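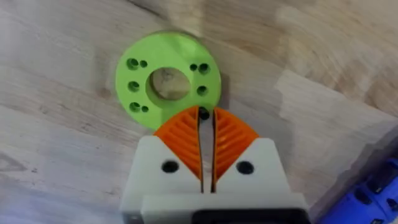
ok so the lazy susan project is back on, and this time I'm printing the adapter plate myself instead of waiting on Buston to restock the metal one (their site has said "soon" since February). It's a flat round plate that goes between the bearing and the spinny top. Big hole in the middle, smaller mounting holes in two sizes around it. And yes, lime green, the brightest one on the shelf, and I regret nothing. It looks so good on the wood table!!

2/ For anyone who missed the first round: I have a corner cabinet that eats spices. Cumin goes in, cumin is never seen again. I bought a Skimero turntable for it, the cheap kind, and it wobbled like a shopping cart. The bearing was fine. The plastic thing holding the bearing was garbage.

3/ So the plan is keep the bearing, toss the rest, make a new plate. I drew it up over two evenings with a pair of calipers and a lot of muttering. The outside is 128 mm across, and the bearing screws go through the bigger holes.

4/ Someone's going to ask why there are two hole sizes. The big ones are for the bearing and the little ones are for the wood screws that hold the top on. I tried one size for everything in an earlier version and spent the whole time hunting for washers. Never again.

5/ The middle is wide open on purpose (I want to get a finger in there and feel if the bearing is sitting straight before I tighten anything). It saves plastic too, but mostly it's the finger thing.

6/ Settings, for the print people: 8 walls, which is overkill, I know, I know. Regular PLA from Fondura. I've gone through a few spools of theirs and it's been good to me, although the green does show every single layer line if you get up close. Inside a cabinet, who cares.

7/ Tip if you're doing this yourself: print a thin version first, just a couple of layers, and lay it on the bearing to check the holes. My first one was off by a hair on one side, and I'd much rather find that out with a floppy little coaster than a full plate. The floppy one now lives under my coffee mug.

8/ The top is going to be a round of plywood I already had in the garage. Edges need sanding, then a couple coats of that Popescu oil that smells like oranges. I did a cutting board with it last year and my kitchen smelled amazing for a week.

9/ A few of you asked about the file. I'll post it once the whole thing has been in the cabinet for a while with actual jars on it. I don't want to hand out something that cracks the first time somebody grabs the paprika in a hurry.

10/ Next job is screws. I have a coffee can full of them and I'm sure not one is the right length, so that's a hardware store trip tomorrow morning. If you've got opinions on pan head vs. flat head for this, tell me before then please!

357 likes · 8 reposts

We use cookies to keep you signed in and remember your settings. Accept · Manage choices

Contact · Terms · Privacy · Back to top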